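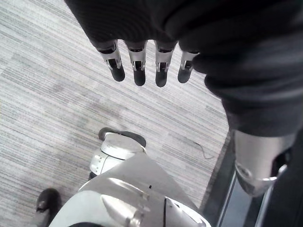

Robot hand with sleeve on, unit standing on the office carpet

Budgeting for hand sleeves and finger spares on a humanoid: what is a sane first-year number?
Posted by Auður Ketilsson in Equipment and Purchasing

We are planning the second year of a small humanoid project and I have to submit a consumables line by Wednesday. The unit has two hands with metal fingers and dark rounded tips. Each hand and wrist is covered with a loose fabric sleeve that leaves the fingers exposed. The arm below the cuff is bare metal.

The reseller, Cumitz, has quoted a yearly service pack at $1,795. It covers sleeves, fingertips and one inspection visit. It does not cover finger segments, hinge pins or anything past the wrist. My ceiling for all hand-related spending is $2,000, so accepting the pack leaves me almost nothing for an actual broken finger.

Usage is light: tabletop pick and place, some walking on carpet, no liquids. Sleeves are replaced when the hem frays or the fabric starts to ride down over the fingers. I do not have good wear records from the first year. The person who ran the unit then wrote "sleeve changed" in the log without saying which hand.

Two things I need to settle:

Is the pack worth taking at this level of use, or should I buy parts as needed?

Should flooring be in the same request? The carpet is what came with the room. I have seen people specify hard mats for walking robots, and I would like to know if that is a real requirement or a preference.

Gunhild Juhl
Skip the pack. Price the parts separately.

We went through this with a similar hand. Sleeves from Ragnarsson were $52 each, and a set of four fingertips was $78. Even if you replace both items on both hands twice in a year, the parts come to $520. The rest of what you would pay for the pack is the inspection visit, and you should ask Cumitz to quote that visit alone. If they refuse, ask for the checklist. Ours consisted of checking hinge play, tip adhesion, screw torque at the wrist and cable condition, all of which a competent technician can do with the maintenance manual open.

Check two points before you commit:

Warranty wording. Some sellers void hand coverage if third-party sleeves are fitted. Get the answer in writing, with the part number of the sleeve in the email.

Lead time. Fingertips shipped in days for us. Complete finger assemblies took much longer. Buy one assembly up front and keep it on the shelf. Confirm first whether the same part fits every position on the hand, since on some models the outer finger is a separate item.

For sleeves, measure the length from fingertip to cuff with the hand open and again with it fully closed. A sleeve that fits the open hand can bunch at the knuckles when the hand closes.

On flooring: separate request. It usually comes from a facilities budget and will only slow yours down.

Bent Bisgaard
carpet is fine, ours has been on it the whole time. just tape down cables

Chrysanthi Theodorakopoulos
I agree with Gunhild on parts but not entirely on the visit. If the unit is leased, the lease may require a documented inspection by the seller. Read that clause before you drop the pack. We had to add a visit in October at the call-out rate, and it erased what we had saved.

On carpet, the manual for your model should list permitted surfaces for walking. Low, dense pile is generally less trouble than thick pile, but the manual decides. If you do buy mats, Riltero sells interlocking ones with beveled edges. Straight edges are a trip point for a walking unit, so budget for the edge pieces as well. They are listed as a separate item and are easy to miss.

Also start the log over. Record date, left or right, part number, and reason for replacement. After six months you will have your own figures for the next request.

Auður Ketilsson
Thanks. The unit is owned, so the lease clause does not apply. I have asked Cumitz for a visit-only price and for the warranty wording on sleeves. Mats will go in a separate request.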